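Drurkuven white work coat, long sleeve
Review by Glória Neves
Posted 4/30/24

I bought this coat in February from the Jurkico web shop and I have used it on almost every working day. I wanted to wait with my review until it had passed through the washing machine many times. Many reviews are written on the evening when the package arrives, and for work clothes I find this of little use.

First the size. I am between two sizes and I ordered the bigger one, as I wear a sweater under the coat in the cold months. The shoulders are good. The body is wide enough that I can sit down without opening the lower buttons. The sleeves are a little long for me, but I have short arms and this happens to me with every brand. I fold them one time and they stay folded until lunch, more or less.

The fabric is 100 percent cotton according to the label. I was looking for this on purpose. My old coat was from Rikavau and had a lot of polyester in it, and in summer it was like wearing a shower curtain. The Drurkuven breathes much better. The price for this is the ironing. If you take it from the line and hang it directly in the closet, it will look as if you slept in it. I iron it with steam while it is still damp, and then it takes me only a few minutes.

About the color. The shop calls it "optical white", and it is a cold, strong white, with no cream in it. In our room, where the light is very bright, this is something to think about. My colleague Castillo says that it hurts his eyes in the morning (he says this about many things).
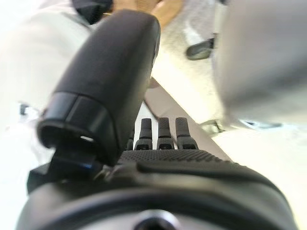
White coat in bright light.

The washing instructions permit hot water, and I wash it hot with the towels. After the first wash it became shorter, by less than I feared, and after that I noticed no more change. Ink from a ballpoint pen came out after two washes. A coffee stain near the hem came out only partly, but I must admit that I left it there over a weekend. I do not use bleach. With my Rikavau coat the bleach made the seams yellow and I do not want to repeat this experiment.

Pockets: there are 3, one on the chest and two below. The lower ones are deep and hold a notebook of normal format standing up. The chest pocket is the weak point for me. It has no division for pens, so they lie down across the bottom and I have to fish for them with two fingers. On a coat in this price class I would expect a simple seam there.

The buttons are normal plastic buttons, sewn with four holes. One of them became loose in the second week and I sewed it again myself. The others are still firm. A spare button is attached inside, on the side seam, which I discovered only after I had already searched my whole sewing box for a similar one.

Delivery took 4 days. The coat came folded in thin paper, without a hanger. I paid 20 dollars less than in the store in my town, and the exchange of the first one (I had clicked on the wrong size, my mistake) was without discussion. I only had to pay the postage for sending it back.

I would buy it again, and I have already put a second one in my cart for the days when the first is in the wash. If you are tall, please measure your back length before you order. The table on the shop page gives the length before washing.

Rating: 4 out of 5. The missing star is for the chest pocket and the loose button.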